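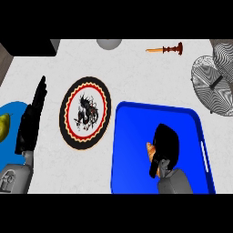

Schools & Clubs > Robotics > Course Reader
December 30, 2020 | By the Garnurside Robotics Club

Chapter 10: Two Arms, One Table

By now you can make a single arm pick something up and put it down again. Well done, that's a real skill! In this chapter you get a second arm, and everything becomes a good deal more interesting.

The work is all done in Osesine, the simulator you set up in October. Two arms share one tabletop, and your team has to write the program that tells each of them what to do and when. Think about laying a table with a friend. You look up, you wait, you reach round each other, and you hardly notice you're doing it. An arm does none of this unless you tell it to, and working out what to tell it is (we think) the best puzzle in the whole course.

We start with one arm moving while the other holds still. Then both move, each on its own side. In the last section they have to meet in the middle, and you will almost certainly have a few crashes. Save those runs! They are very useful for Exercise 16.

Before you begin, you should be able to:
- open and close a gripper from your own code
- save a run and play it back slowly
- explain what a waypoint is

Teams entering the Macaraeg Cup should also read the timing rules on page 32.

10.1 Whose turn is it?

Open the starter project and run it once without changing anything. Watch the left arm first, then run it again and watch the right.

2451 views | 16 comments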